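Taking kids to the Trurex open day, worth the drive? 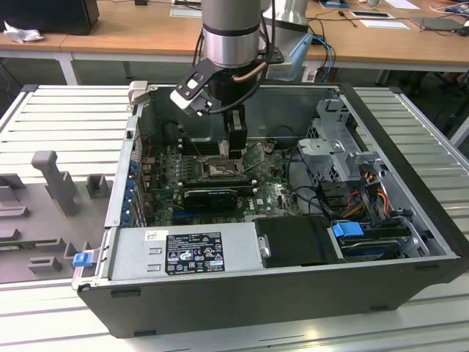

Robot arm over the CPU socket of an old Dell tower, Trurex open day

Luana Guerra
Feb 16, 2019
We drove out to Rullville in October for the Trurex open day and caught maybe ten minutes of the PC teardown demo (photo is from their fixed camera) before my youngest needed a snack. They're doing another one and I'd love to see it properly this time! Do you have to book for the demo, and is there enough to keep a nine-year-old busy? It's 39 miles each way for us.

pearce_dad
yes go. mine loved it

Norbert Csizmadia
I've been to two of these. The hall is open to anyone, but the demo runs in groups of 12 and you sign up at the front desk when you get there - go early, the morning slots fill up fast. It's slow to watch, I'll warn you. The arm spends a lot of time lining itself up over a part, and my daughter wandered off to the build-a-gripper table (cardboard and string, she was thrilled). Ask the staff questions though, they love it! Parking is behind the Prumthorpe building, some 110 spaces, and the shuttle from there is free. Bring a sweater, the hall is chilly.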